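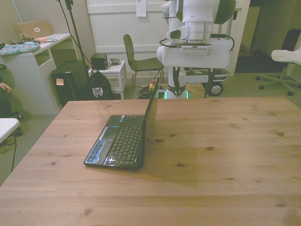
The laptop out on the wood table, with the white mobile robot behind it.

September, notebook entry, started a bit after 4 in the afternoon

I promised myself I would write this up while it was fresh, so please forgive the rambling (and the handwriting, for anyone reading the paper copy). The question on the table is still which fingers we want for laptop lids. Spyros Pavlović is firmly for the Grorar pads, I have been leaning toward the Trastby ones, and we have both been so polite about it that no decision has been made in two weeks!

The task is closing a small laptop. It sounds like nothing, and I said so at the planning meeting, which I now regret. The top edge of a lid is thin, it's smooth, and it moves along an arc the whole time you are pushing on it. Come in too low and the fingers shove the whole machine across the wood. Come in too high and they skate over the top and close on air, and then you feel silly sitting there with your hand on the stop button.

Settings for today, so I don't have to dig for them again: controller is the Shi box with the old firmware, speed limit at 37 percent, grip force on the second-lowest step. I left the approach height where Spyros had it. I did try the higher speed for a little while, just to see, and went back down. The motion itself looked fine but I could feel myself getting nervous, and I don't learn much when I'm nervous.

Trastby first. They are lovely on the way in, nice and narrow, and I can put them close behind the lid without fussing over the angle. What I don't like is the last part of the arc, where the pad rolls onto its corner and the push gets jerky. I slowed down the wrist there and it helped some. I'd like to try it again with a slightly larger wrist tilt before I say anything unkind in writing.

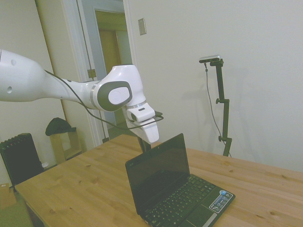

The spot I keep coming back to is right above the lid and a little behind it, with the fingers pointing straight down. From there I have room to lower in without brushing the screen, and the camera on the stand gets a side-on look at the lid edge, a view I have really missed on the other setups. I do want to keep an eye on the arm cable. It has a good generous loop in it, and generous loops find things to catch on. Spyros suggests two more clips near the wrist and I think he's right.

About the camera: the Radex calibration from last time loaded without complaint, saved under run 547. I checked it against the table corner and the depth looked believable. On a dark glossy screen I trust it much less, so for now the lid edge comes from the color image and depth is only used for the table plane. Somebody cleverer than me may want to revisit this.

Then the Grorar pads. Wider, softer, a bit clumsy going in, and I had to back off and re-aim more often than I'd like. But the push is so smooth! Once they have the edge they stay with it almost the whole way down, and I found myself saying "oh, that's nice" out loud. So I owe Spyros a coffee, or at least half of one.

Still to do: wrist tilt on the Trastby set, clips for the cable, and the same task with the laptop turned the other way, where the reach gets awkward for the elbow. I also want somebody other than me to drive for a session, as I have clearly started picking favorites. Fingers are back in the top drawer, both sets, labeled on the bag.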